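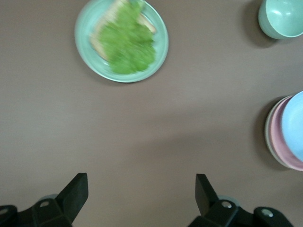 Tolera Araya spent seven months restoring Pevum, the 100-minute drama Narkimico is releasing on Blu-ray in October.

"The colour was the hard part," he says. "The negative had faded and we had one print to check it against."

Director Macarena Figueroa sat in on the grading - mostly in the evenings, after her own work. She asked for one change, a darker harbour sequence near the end.

The disc also carries her first short, Etel. "I hadn't watched it in years," Figueroa says. "The sound is still rough."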